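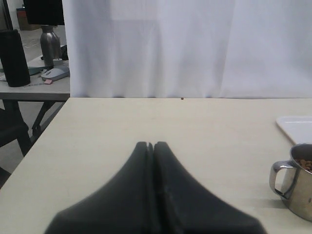

Branwen Pugh

ok thread. the Great Kibble Reorganization of February. going fast bc I have to leave in a bit

1/
Background: Dilo is a small dog with a big dog's opinion of dinner. New food since the vet visit, dry, little brown bits, and I've been pouring it straight from the bag like an animal. Bag rips. Bag tips over. Kibble under the stove, kibble in my slipper.

2/
So no more bag on the counter. Rules I wrote on the back of an envelope:
- one thing to store it in
- one thing to measure with
- one thing to dump it on so I can look at it
- nothing new bought unless I really have to

3/
Measuring thing = stainless steel mug. Old camping one with a handle. Was going to donate it. Handle is the whole point, my old plastic scoop had a stubby nub that snapped off inside the bag and I was fishing around for it up to the elbow

4/
Dumping thing = white tray with the rounded corners. Shallow little lip so stuff doesn't roll right off. Used to live under the dish rack. White is good, you can see dust and broken pieces on it right away

5/
Moved everything onto the big pale table by the curtain. Kitchen counter is too cramped and there's a toaster in the way

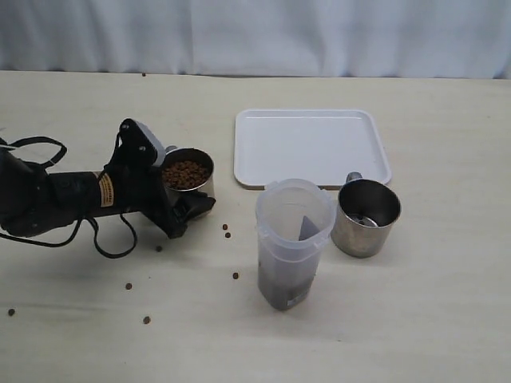

Kibble in the steel one, tray, clear pitcher.

6/
For everyone about to ask, the pitcher is NOT for the kibble. Different stuff. It's staying out for now bc I haven't decided which shelf it goes on and if I put it away without deciding I will never see it again

7/
Weighed things last night. One meal is 60 grams per the vet. That is so much less than I was giving him. Dilo has been living like a king and I had no idea

8/
What's left in the bag came to 1,552 grams. 2 meals a day so 25 meals and a sad bit left over. Call it twelve days and then a breakfast. Harries only gets the Vudura small bite in every so often so I need to order NOW not on day eleven like last time

9/
Last time = me driving out to Trerthorpe at 8 pm for one bag, and they had the large bite, and he ate around it. He ate AROUND it

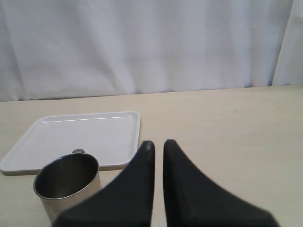
10/
and the order matters more than I figured. Tray to the left, mug in front of it, keep the rest of the table clear. If I leave any open space it fills up with mail in an hour so I am being strict. No mail. No keys. No "just for a second" coffee

11/
Mererid Rowlands (next door, two cats, extremely organized) says put a strip of tape inside the mug at the one-meal line so you don't have to weigh every time. Tape near food seemed gross to me. She says ok then scratch a line with a nail. Thinking about it

12/
Tried marking it with a grease pencil on the outside like a genius. You can't see the level from outside. It's steel. I stood there for a while

13/
Things I've learned about pouring
Pour low
Pour slow
Don't talk to the dog while pouring, he gets ideas
Shake the mug flat before you decide it's full, it settles quite a bit
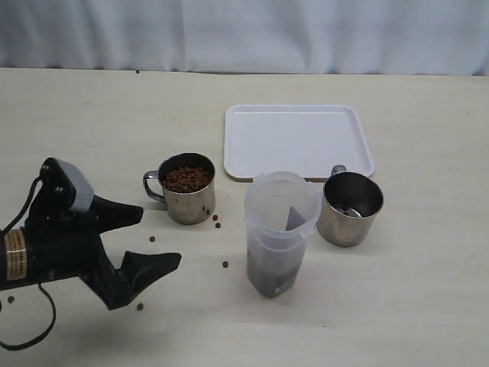 14/
My main mistake all week is filling the mug too high. I do it every time, it's satisfying, I like a heap. But a heap has nowhere to go and one bump sends it over the rim. Look at the strays on the table next to that one, all those little bits lying around by the mug. So new rule, stop a finger below the rim. A full mug is way more than a meal anyway so there's no reason for it except I like how it looks

15/
Loose ones go back in if they've only been on the table. Floor ones belong to Dilo, that is the law here and I don't make it

16/
Storage still unsolved btw. Current options
glass jar, heavy, will drop it
cookie tin, lid is so loud he comes running from upstairs
the bag w/ a clip inside a bigger box, ugly but the food has the date and batch on the bag and I want to keep that
leaning ugly

17/
Someone asked if you should wash the mug every time. I wipe it daily and wash it properly every few days, it gets a greasy film from the kibble that you don't notice until you run a finger round the inside. Tray same. Dry them ALL the way before anything goes back in, damp kibble is a smell you don't want in your life

18/
Ordered the Vudura just now while typing this. Small bite. Checked teh size three times

19/
ok he's sitting by the table staring at me. dinner isn't for another hour buddy. more when I pick a box, gotta run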